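Rilix bench cell

The Rilix bench cell is a small work cell for recording table-top tasks with a hand-held gripper, set up and run by the Okafor workshop in the town of Guritz. A person holds the gripper and carries out an everyday job while a camera mounted on the tool records it from the tool's own point of view. The recordings are later used to teach a robot arm fitted with the same kind of fingers. The cell is a modest thing, yet it is widely liked among people who work with it, mostly for how quickly it can be taken apart, cleaned and put back into service.

Layout

The cell is built around a table, a gripper, a set of printed marker tags and a recording computer. The computer runs Fistia, the workshop's own session software, which names each take, stores the video and keeps the calibration files. Objects for a task are laid out by hand. Household and office items are preferred over test blocks, and cleaning tasks have become a favorite, as a cloth changes shape every time it is picked up and gives the fingers something new to deal with on each pass.

Marker tags give the software fixed points from which to work out where the gripper is. Any flat printed face will do, and a small box makes a very good holder: it can be moved from one side of the table to the other in a moment, and it stands up to knocks.

Setting up

Setup begins with the lens. It is wiped with a dry microfiber cloth, then checked under a lamp for smears. A smear near the rim is easy to miss on a wide-angle lens and shows up later as a soft patch across a whole day of takes.

The mount comes next. Its knob is tightened by hand until the bracket no longer shifts under a firm push. Tools are kept away from it, as the thread sits in plastic and strips easily. The operator then opens and closes the fingers fully 3 times while Fistia records the travel. If the closed position has drifted, the offset is entered again before any work starts.

Last comes a slow sweep over the table with the tags in view. Fistia reports any tag it lost along the way, and the usual cure is to turn the tag a little toward the work or to move a lamp that is throwing glare on the print. The sweep is repeated whenever furniture is moved, and always on a Monday, when the cell has stood idle.

Common faults

The fault seen most often is a slipping grip. Cloth leaves lint on the finger pads, and lint makes them slick — a strip of tape pressed on and pulled off clears most of it. Pads that still slip are swapped in pairs, never singly, so that both sides wear alike.

A second fault is known in the workshop as "code 513," after the message Fistia shows when the finger position and the video no longer line up in time. Restarting the session clears it in most cases. A loose data cable at the tool end is the other cause, and a lovely one to find, as the repair takes seconds.

Stiff fingers point to grit in the slide. The shell is opened, the slide brushed out, and a trace of dry lubricant added. Oil is avoided because it creeps onto the pads.

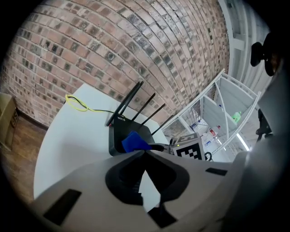
Category: Work cells / Hand-held tools / Upkeep

A cleaning task with a blue cloth and a WiFi6 router, with a marker tag on the box beside it. Thin upright parts such as antennas make a router one of the harder objects to wipe, and one of the most rewarding to watch. Before a task like it, the pads are checked for lint and the tag box is set where the tool will not block its face for long. After the last take the cloth goes into the wash, and the lens cap goes back on.

See also: Fistia (software); Finger pad; Marker tag; Okafor workshop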